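Notebook, paste bench
22 March 2020

Quiet building today, and I had the paste bench to myself, so this is going to run longer than it should. Rokeya asked me last week to write up the wheat starch trials properly instead of leaving them on sticky notes, and she is right, the sticky notes have started falling off the cupboard door.

Starting where I left off. Batch 38 is the one I made Friday evening with the Melledach starch, one part to five of water by volume, soaked overnight before cooking. I cooked it in the small double boiler and stirred the whole way with the flat wooden spoon (the round one leaves a ring at the bottom, please can we throw it out). It went glassy a good deal sooner than the last batch and I kept going for a while after that, because Zanele thinks we have all been stopping too early and I have come around to her way of thinking. It set up firm in the dish with no weeping around the rim. I strained it 2 times through the horsehair and it came out like custard, really lovely stuff, and I stood there admiring it longer than I needed to.

Brushed out thin on the test strips, it goes on evenly and gives me enough working time to nudge the tissue into place. Thick, it cockles the paper, same as every batch before it. I tried three weights of tissue. The lightest one behaved beautifully along the torn edges. The middle one is what I'd want for hinges. The heaviest I don't think we should be pairing with this paste at all, it fights back as it dries and I had a corner lifting by lunch.

Compared with the Jollik starch, which is what we've always bought: the Jollik is a little whiter and a little more forgiving if you walk away from the stove. The Melledach is stronger for the same thinness. Kastriot likes the Jollik and will say so at length, and I do see his point for the pamphlets, where nothing has to hold much. For spines I would switch over.

While I'm on spines. I spent the middle of the day reading back through my old notes on how different bindings want to be lined, and I think I've been lazy about it. On a rounded back with a tight cover, the first lining does nearly all the work and the second is mostly there to smooth things out. On a flat back the first lining can be lighter than I've been making it. Biljana told me this in July and I wrote it down and then didn't do it, so I'm writing it down again.
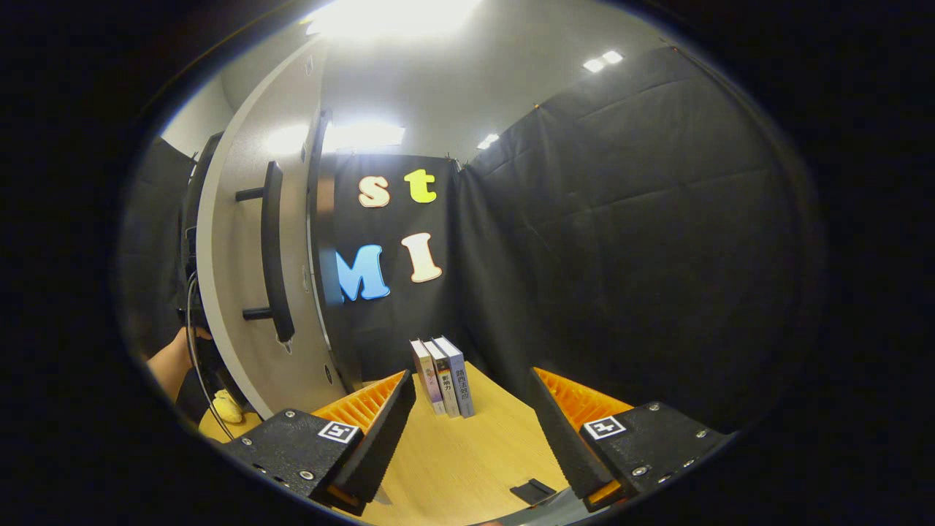
Three on the bench, spines out.

Next, the peel tests. I cut strips from the discarded ledger paper in the bottom drawer, pasted them in pairs, and left them between blotters under the brick. Pulled by hand, slowly, at a low angle. Batch 38 held until the paper itself began to give, which is further than I'd like. A repair ought to let go before the page does. Thinned by half again, it released cleanly with a fibrous look on both faces and no skinning that I could see under the loupe. So the thinned version is the one to carry forward, and I've labeled the jar that way with the date on the lid.

Reversibility: damp blotter laid over the joint, weight on top, and I checked it whenever the kettle boiled, so the timing is loose. It softened nicely. The residue came away with a swab and a bit of patience. The Jollik strip took longer, and I want to do that one over before I lean on it, as my blotter may have been drier the second time.

Stock: 188 sheets of the middle tissue left, which sounds like plenty until Keabetswe starts on the hymnals. The starch order from Curkex came to 678 grams on our scale with the bag, and I've moved it all into the glass jar with the rubber seal. Blotters are low. The good bone folder is back in the drawer after turning up inside the nipping press, and I'm saying nothing more about that.

To do, whenever one of us is next in:
Repeat the damp blotter test on both starches, with a real timer this time.
Try the thinned batch on a leather offcut. I have my doubts.
Ask Rokeya whether she still wants the Kassa methyl cellulose kept in the fridge or if the cupboard will do.
Wash the sieve straight after use. I left it an hour today and paid for it at the sink.

One jar of batch 38 is on the second shelf at the back. Help yourselves, but stir it first, and throw it out if it smells sour.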